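Parncombe Open Day

The Parncombe Open Day is a yearly public visit to the robotics workshop at Parncombe, held each July. Its best known part is the table demonstration, in which a robotic arm moves cups, bowls and other small household things between trays while the visitors stand near and ask questions. The day is organised by Jesteck, the small firm which rents the building, together with the Brennan evening school, whose students help to receive the guests.

Origin

The first open day was proposed by Ailbhe Rafferty, who was then teaching a course of basic electronics at the Brennan school. Her students had read a lot about automation in factories but few of them had stood beside a working arm. She wrote to Jesteck and asked if a group could come for one afternoon. The firm agreed, and the visit was opened also to the families of the students and to the people living in the street.

In the first year the guests were received in the machine hall. This was found too loud for talking, and the older visitors complained that they had to stand for a long time. From the second year the demonstration was moved to the kitchen room on the ground floor, where the staff take their lunch. The room has its own entrance from the yard and it was already known to the students from the tea breaks.

The table demonstration

The demonstration has kept nearly the same shape from year to year. An arm with a two-finger gripper works over a light wooden table. On the table are placed things which any visitor knows from home: plastic cups, a black bowl, a drink can, a wrapped sweet, and the trays on which they can be put. The operator explains the next task in one or two sentences, the arm is started, and the visitors watch it until the task is finished or until it is stopped.

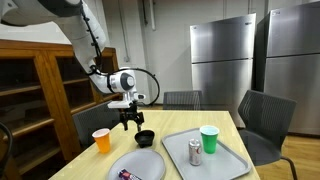

The tasks are chosen from a printed list called the Zatness list, after the hamlet where its first version was written during a weekend meeting. It contains 16 tasks in the order of their difficulty. The easy ones ask only for one object to be lifted and put down in another place. In the middle of the list are tasks with two objects, for example to set a cup next to a bowl on the same tray. The last tasks are given as spoken requests of a general kind, such as "make the table ready for one person", and the operator must divide them into steps before the arm can begin.

Visitors may ask for a task by its number. The operators do not have to accept it, and tasks thirteen to 16 are usually kept for the end of the afternoon. A task can be tried three times. If it does not succeed at the third time, it is marked as open and the group goes on to the next one. Rafferty insisted from the start that the failed attempts must be shown and written down in the same way as the good ones, and this rule is printed at the top of the list.

Explanations for visitors

A large part of each session is talk. Sandrine Poulain, who led the demonstrations for several years, had the habit to stop the arm just before it took an object and to ask the guests where they would put their own fingers. For a cup the answers divide mostly in two. Some people would hold it from outside, around the body, and others would pinch the wall, with one finger inside the rim and one outside. With a gripper of two fingers the second way needs less opening, but the cup can turn if it is held far from its middle. Poulain used this small question to explain what a grasp is, and it has remained in the programme after she left the firm.
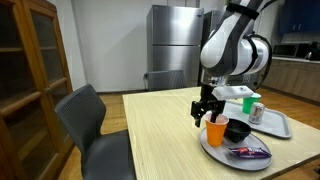 Other questions come back every year. Visitors want to know how the arm finds an object, what it does when the object has been moved, and why it sometimes waits before it goes down. Children ask very often if it can open the fridge. The answers are given by the operator on duty, in plain words, and there is a sheet with longer answers that can be taken home. The sheet was written by Etenesh Tesfamariam and was corrected twice, the second time after a visitor noticed that the drawing of the wrist joint was printed upside down.

Safety and practical rules

The rules of the visit are short. Guests stay behind a line of tape on the floor while the arm is in motion. Nothing may be put on the table or taken from it without a word from the operator, who keeps one hand at the stop button. Bags and coats are left in the corridor. Drinks are served in the yard only.

Each group stays for forty minutes. The number of visitors for the whole day is limited to 100, and the places are given by a list at the Brennan school from the beginning of June. Entrance is free. A place which is not taken ten minutes after the start of the session is offered to people waiting at the gate.

Records

The results of the sessions are kept in a register, begun by Kieran Tully in the second year. For every attempt it gives the number of the task, the name of the operator and the result, with a line for remarks. At the last count it contained 1499 attempts, including those made in the rehearsals. The register can be read at the workshop on request. Áine Foley has used it in her evening class on statistics, where students compare the early tasks of the list with the later ones.

The register of the first year does not exist. Only a page of notes by Rafferty has survived, with the times of arrival and a remark that more chairs are needed.

Related events

A smaller visit for school classes takes place in the autumn, with the first six tasks of the Zatness list only. The Brennan school also holds an evening of talks in the week after the open day, at which the operators go through the open tasks and discuss what to change before the next July.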